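Search this site
Enter keywords
Go

Folding denim for a shallow shelf

2026-03-25
By Jabari Okoth

The wardrobe in the back bedroom at Clostcombe was removed in March and has not been replaced. In its place I have an open shelf, 316 mm deep, and whatever floor and wall space the bed leaves over. The change forced me to work out properly how jeans should be folded, which I had managed to avoid for most of my adult life. These are my notes.

The constraint

Most folding instructions assume a drawer. A drawer has a front, so a pile that leans is held up by it. An open shelf has no front. Anything deeper than the shelf hangs over the lip, and anything folded unevenly works its way forward each time the pair beneath it is pulled out.

A pair of my jeans weighs close to what the kitchen scale can be trusted with. The current pair came out at 700 g dry, belt removed. A T-shirt is a fraction of that. The weight matters in two ways. Denim stays where you put it, so it does not need to be rolled or tucked to hold its shape. It also compresses anything soft placed under it, so denim goes at the bottom of a mixed pile or in a pile of its own.

The surface

I tried folding on three surfaces: the kitchen table, the floor and the bed. The table is the right height but is in the wrong room, and it usually has lunch on it. The floor is flat and hard on the knees. The bed won, with one modification.

A bare mattress is a poor folding surface. It dips under your hand, and the crease ends up wherever the dip was. A woven mat laid over the top fixes most of this. The weave gives a little grip, so the lower layer of cloth stays put while you bring the upper layer across. Two mats, one on the other, are better again. The second one bridges the small hollows the first one follows. They also brush clean, and a quilt cover full of denim lint does not.

Keep the far end of the bed for things that are not laundry. Papers, books and trays can live there during the job. The working area only needs to be as long as one pair of jeans laid flat, and if you fold in half lengthwise first you can lay them on the diagonal and need less.

The fold

1. Empty the pockets. Check the coin pocket with a finger. I have washed and dried the same bus ticket 2 times.

2. Do up the button and close the zip. An open waistband flares and adds bulk at exactly the point where the pile needs to be flat.

3. Lay the jeans front down and smooth the seat. The back pockets should sit flat, with the openings lying straight. If a pocket lining has bunched, reach in and pull it down now.

4. Fold one leg over the other so that the back pockets end up on the outside. Match the outer seams first and let the inner seams fall where they like. On most cuts the inner seams will not line up, and trying to force them twists the leg.

5. Push the point of the crotch seam back in towards the body of the fold, so the long edge is straight. This is the step most people skip, and it is the reason most piles lean.

6. Bring the hems up to just below the waistband. Leave a gap of 20 mm. The waistband is the thickest part of the garment, and if the hems land on top of it the finished block is wedge-shaped.

7. Fold in thirds from the bottom. Press each crease with a forearm, from the middle outward. Set the block down with the last fold facing out, so it can be drawn from the shelf by one edge.

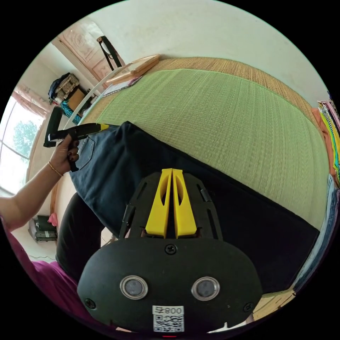
Stacking

Sort by weight before colour. I know people prefer colour, and it does look better for a day. A stack of thin printed cottons against the wall will stand to a fair height provided every piece is folded to the same width. Put one pair of jeans in the middle of it and the pieces above will slide.

Alternate the thick edge. If the first block has its waistband to the left, turn the next one so it is to the right. Four blocks stacked without alternating have a visible slope. With alternating, the top is level enough to put a basket on.

Dark denim should not sit directly against pale cloth until it has been through several washes. I lost a cream shirt to this in the old wardrobe. A dark towel between the two is sufficient.

What goes on the shelf

The shelf takes bags, a basket, a box and loose cloths. I had intended it for clothes only and gave up on that within the first week. Jeans fit at 316 mm in the thirds fold. In the quarters fold they also fit, with depth to spare, but the block is too tall and takes two hands to pull out.

I bought a Movik shelf divider for the left end and have since taken it out. It was well made and did its job, but the upright used width that I needed. The Morais hanging organiser went on the back of the door and lasted longer, though it does not suit denim. The pockets sag under the weight and then the door will not close. It now holds socks and a lint roller.

Outstanding

Belts. I have no good method. Coiled, they roll off the shelf. Hung, they knock against the door panels. Drustileo sells a flat tray that might work if the depth given on the packaging is the outside measurement, and I have written to ask.

The hem gap also needs another look. On stretch denim 20 mm seems to be more than is required, as the waistband is thinner. I will measure a few pairs and add the result to this page.

Recent posts
Brushing down woven mats without a vacuum
Drying denim indoors: line against rack
Shelf brackets at Clostcombe, part two
Removing a wardrobe through a narrow door
A kitchen scale compared with the post office's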